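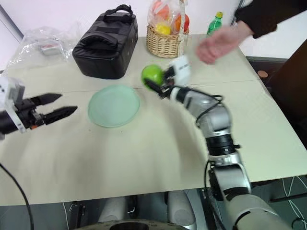 A green apple held in a gripper over a beige tabletop.

26 February 2022

I finally moved my old 401(k) out of the Gimbridge plan. It had been sitting there since I left Metville, and I was paying fees on it every quarter without looking at the statements.

The rollover took 27 days. I filled out three forms, and one came back because I had left off a middle initial. The check was made out to the new custodian and mailed to me, so I had to forward it myself. It was short by $23, a closing fee listed on the last page of the plan notice.

Everything is now in one IRA, split between a stock index fund and a bond fund. I thought about a target date fund - Lovely Cabanatuan uses one and likes it - but I wanted to set the bond share myself.

I also started an automatic transfer of $392 a month in January. I'll check the split again next winter and leave it alone until then. Next up is the small savings account at Sastau, which I keep meaning to close.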